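Refinishing a light oak-colored table top, or leave it alone?

Zilterden Home Forum > Furniture and Floors

mernus_yx
Posted 4th May

We have a table with a light oak-colored top in our shared workroom. It gets used all day for folding, sorting, laptops, whatever. The finish has gone dull in the middle and there are two faint rings near one end. I paid 200 for it secondhand and would like to keep it. Is it worth sanding and putting on a hard oil, or should I clean it and live with it?

It has a rounded cutout slot near one edge for a handhold. I'm not sure how you sand the inside of that.

skunduvance
What's on it now? If it's lacquer, oil won't soak in until you get all of it off. Try a drop of water on the worn part and another near the edge. If the middle one darkens the wood and the other one beads up, the finish has worn through.

jin302
Leave it alone. A work table gets marks. I redid mine in June two years ago and it had new rings before the month was out.

mernus_yx
Did the water test. The middle darkens a little, the edge beads. Picture of the table from today, with the usual stuff on it.

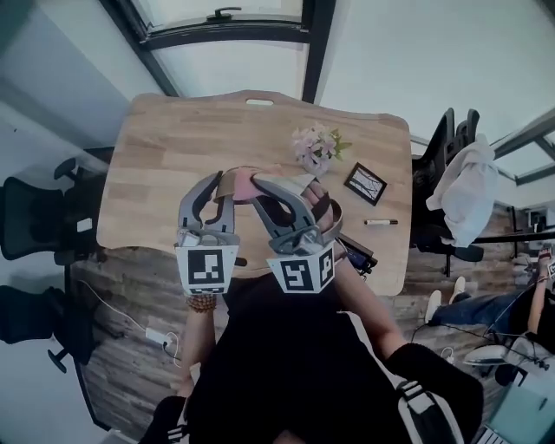
The table in use, handle slot at the far edge. Pink flowers and the small black picture frame normally stay on it.

skunduvance
Then it's worn through in the middle. You could sand the whole top with 120, then 180, wipe it down and put on two thin coats of hard oil. For the slot, wrap the paper around a piece of dowel. Don't use a power sander in there.

Also keep the cap on that marker. Ink goes straight into bare wood.

old_bench_17
I disagree about sanding the whole thing before you know if it's veneer. Look at the inside of the slot. If you see layers, put the 120 away. You can go through veneer in a few seconds at the edges.

skunduvance
Fair point, I assumed solid. Check that first.

jin302
Still say leave it. Put a mat down where you work. Your flowers can cover the rings.

mernus_yx
Looked inside the slot with a flashlight and it's hard to tell. The edge is rounded over and has finish on it. I'll ask Ximeng Su, who sold it to me. A mat might be OK but fabric bunches up on them when I'm folding.

old_bench_17
If she doesn't know, do a light scuff by hand with 240 and a coat of wipe-on poly. Give it 8 hours before you touch it, longer before you put the flowers back. And move those black chairs out of the way first. The dust gets into everything, the white cloth on the one chair too.

mernus_yx
I can clear the room for a weekend. Will post again when I hear from her.

Yufang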